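Notes on the First Season of Rakholm

The eight-part drama Rakholm, which Bravo has placed in its autumn schedule, follows a touring folk-rock group through the final years of its working life.
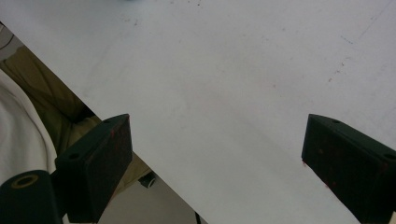 The series was written by Uliana Pasichnyk and directed by Bjartur Vestergaard, who have worked together once before, on the stage production Plustholm. Readers who attended that production will recognize several of its concerns: the division of money among friends, the long drives between engagements, and the difficulty of leaving a group that has one's name on its records. The new work is considerably larger in scale. It is set in the coastal town of Nivport, where the members grew up and to which they return in each episode for family occasions of one kind or another.

I was able to view the first 3 episodes at a preview held in August. The remarks that follow are limited to those episodes and do not disclose the events of the third, which the distributor has asked reviewers to keep confidential.

The opening episode is the weakest. It introduces the full membership of the band, their former manager, and two households of relatives within the first half hour, and a viewer who steps away from the screen will have trouble recovering the thread. The dialogue in these passages also carries a good deal of information that the later episodes supply again in a more natural way. The second episode is a marked improvement. It takes place almost entirely during one evening at the Nivport harbor hall, where the group performs for an audience of roughly 100 people in a room built for many more. Mr. Vestergaard allows the songs to be heard in full, and the performers appear to have been recorded live.

The music deserves separate mention. Ms. Pasichnyk wrote the lyrics herself, and the songs are credible as the work of a band that was once popular and has since stopped trying to be. One of them, "Second Ferry," is heard in 2 versions, the first as a confident single and the other as a slow piece for voice and accordion. The contrast between them conveys the passage of time more effectively than the dated captions used elsewhere.

According to the program notes distributed at the preview, 1,179 local residents applied to appear as extras in the concert sequences. The faces in the crowd are accordingly varied in age and dress, and the accents are consistent, a point on which television productions set in the region have often been careless.

My reservations concern the sound mix, in which conversation is frequently buried beneath wind and traffic, and the character of the manager, who has so far been given little to do except make telephone calls. The remaining episodes may address the second matter. I intend to publish a further entry when the full season has been broadcast, with a separate note on the soundtrack album if it is released by then.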